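Gripper pads slipping on plates, two arm home build. Grip harder or change the pads? 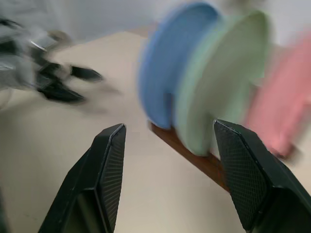 View from the wrist cam, right before the rack

Asked by Kwan-ho Hsueh, Thursday

Hi all. Building a two arm table setup in the spare room, been at it since December. Job is simple on paper, take plates out of a little wooden rack and put them on the table, then back again. Plates are smooth and they twist in the fingers. Get the rim fine, lift, and then the plate swings down like a pendulum before the other arm gets to it.

Fingers are printed, black, with the textured pads stuck on the inner faces. Pads came with the Graltilau kit. Tried upping the grip force, helps a bit, then the servo gets hot and the whole thing goes floppy after 15 mins or so of running.

Second thing. Wrist cam picture is smeary whenever anything is moving. The plates go to mush and so does the other arm. Close up fingers look ok. Is that focus or shutter or what? Light in here is one ceiling bulb and a window, mostly I work evenings.

Don't really want to buy new grippers, already spent too much. Any ideas welcom.

2 answers

Tien-fu Mak

Don't grip harder. You'll cook the servo, as you've found.

Your pads have a raised pattern on them, good for cloth and cardboard and rough stuff, rubbish on a smooth plate because only the high bits touch. You want something soft and flat. I use silicone sheet, 2 mm, cut to size and stuck on with the proper silicone glue. Superglue will not hold it, don't bother. Wipe the old pad off completly first, any leftover sticky and it peels in a day.

Also where are you grabbing? If you take the rim off to one side the weight is always going to swing it. Go in over the top of the plate, dead centre, and get the fingers further down. In your picture they're wide open so can't tell how deep you go, but on mine 5 mm more depth did as much as the new pads. Check the tips don't hit the rack bar on the way down, plates sitting side by side don't leave you much room.

Then slow down the lift. First bit slow, till it's clear of the wood, then normal speed.

Camera: that's motion blur, the shutter's staying open too long for how fast it's all going. Turn off auto exposure, set it short by hand, picture will go dark, so add light. Cheap desk lamp each side, pointed at the wall so you don't get glare off the plates. If it flickers with the lamps on try another bulb. Focus is a separate thing, your back wall is soft but who cares about the wall.

If you do still want more force, at least let it ease off once the plate is held. Squeeze to close, then drop to a holding value. The Lu firmware has a setting for it, think it's under gripper, hold current. Not at my desk so check the name.

Kwan-ho Hsueh (asker)

Ok thanks, ordered the silicone. Found hold current, it was at max!! Turned it down and it's running much cooler already. Shutter is done too, way sharper but dark like you said, lamps tomorrow. Will report back on the pads.

skutelard_fan

i had this with a Skutelard arm, just put rubber bands round the fingers. 2 on each. looks daft, works. they do perish so swap them now and then

no idea about the camera, mine's always been blurry

Tien-fu Mak

Bands are fine for a quick test, do that tonight while you wait for the post. Thick ones roll off though. And redo your finger zero after you put anything on them, closed position changes, otherwise it'll keep trying to shut past where it can and you're back to a hot servo.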